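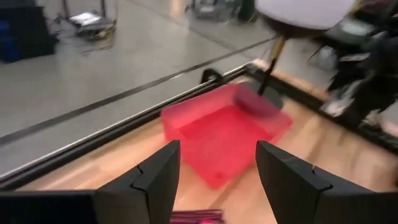
Figure 1. View from the wrist camera over the gripper fingers, with the red tray near the far corner of the table.

3.2 Cell setup and upkeep

The cell is built around a wooden tabletop with a rail along its sides. The wrist camera is set so that both finger tips stay in its view, as in Figure 1. This gives the operator a quick check before each session. If the tips no longer line up with the marks saved on the monitor, the camera mount has shifted and must be reset before any data are kept.

Camera alignment was done with the Fultero calibration tool. The arm moves through 9 fixed poses over a printed target, and the tool reports the mean error for the set. We repeated the procedure when the error went above three pixels. Vasanthi Namboodiri carried out all of the alignments, so differences between operators do not enter the results.

The fingers were wiped with alcohol every 100 grasps and checked for play at the base screws. Play was the most common fault. It showed up first as uneven closing on thin-walled items such as trays, and later as a drift in the logged finger gap. Tightening the screws and running the homing routine again fixed it in every case but one, in May, when the left finger was replaced.

Motion blur was a second concern. Objects on the table lose their sharp edges when the wrist moves, while the fingers, which travel with the camera, stay clearer. The tray in Figure 1 shows the effect. We lowered the wrist speed during the final approach and left the exposure time alone, as a shorter exposure made the images too dark under the room lights.

The full log holds 2548 grasps. Entries recorded between a failed check and the next alignment were removed before training.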